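Timing Windows and Button Layouts in a Small Rhythm Game
Project report, second-year Game Design Studio
Submitted May 26, 2023

1. Background

Our group made a rhythm game called Kisness for the studio unit. It has four songs, two play modes and one difficulty setting per song. The player presses a button when a moving marker reaches its matching target. Each press is graded Perfect, Good, Late or Miss.

We wanted to find out two things. The first was how wide the timing windows should be for people who don't usually play this kind of game. The second was whether a layout with four face buttons is harder to learn than one that uses two face buttons and the two shoulder triggers. We called the first layout Standard and the second Split.

The report covers the build, the play tests and what we changed afterwards. It leaves out the artwork, which was marked separately.

2. The build

The note charts were made in Bustex, a charting tool written by an earlier class and passed down on the faculty server. It places notes on a grid and exports a text file that our game reads when a song loads. Bustex can't handle tempo changes in the middle of a song, so we chose songs that stay at one tempo. One of the four had a slower bridge and we cut it out.

The longest chart is for the song Tratex, which has 571 notes. The shortest is the tutorial song with 217. Held notes count as one note each, even though they're graded at the start and at the end. This caused a scoring bug that took us most of a week to find — a held note released early was counted as a Good and a Miss together, so the totals on the results screen didn't match the chart.

Audio delay was the other main problem. The lab computers and our laptops played sound with different amounts of lag, and a chart that felt right on one machine felt late on the next. We added a calibration screen where the player taps along to a click and the game stores the average offset. The screen was finished in February, before any testing started.

3. Play tests

Testing was done in the Tkachenko Room on the second floor, which has long desks and is quiet in the afternoons. Testers used a wired controller. Each tester played the tutorial, then Tratex in one layout, took a short break, and played it again in the other layout. Half of the group started with Standard and half with Split.

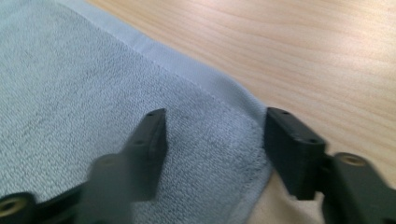
Blue-grey towel on the tabletop.

We began with a Perfect window of 50 milliseconds either side of the beat and a Good window of 100. Anything beyond that and up to 200 milliseconds was graded Late, which kept the combo going but gave no points. Past 200 it was a Miss.

After each run the game wrote a log file with the timing of every press. We also asked testers to rate how fair the grading felt on a scale from one to five, and left a space for comments.

4. Results

Most presses by new players were late and very few were early. The pattern was the same in both layouts. Several testers wrote that they were watching the target and had stopped listening to the song.

Split gave more Misses on the first run, mainly on the triggers. By the second half of the song the gap was small. Testers who already played rhythm games preferred Split because their thumb had less to do in fast sections. New players preferred Standard. The best combo in the tests was 508, set in Split by an experienced player.

The fairness ratings were lower than we expected. The comments showed that the Late grade was the reason. People thought a press that kept the combo should be worth something.

5. Changes

We widened the Good window to 120 milliseconds and gave Late presses a small score. The Perfect window stayed the same. Standard is now the default layout, and Split can be picked in the options menu before a song starts.

We also made the tap sound louder compared with the music. A few testers came back to try this version and their ratings went up, but the group was too small to say much from it.

6. Limits

All our testers were students from the same building, and many had played a lot of games of other kinds. We only tested one song in full. Testers played it twice, so some of the improvement in the second run came from knowing the chart. Using two songs of equal difficulty would have fixed this, but we didn't have a second chart ready in time.

The calibration screen was skipped by two testers and we left their logs out of the timing results. In the current version it can't be skipped the first time the game is opened.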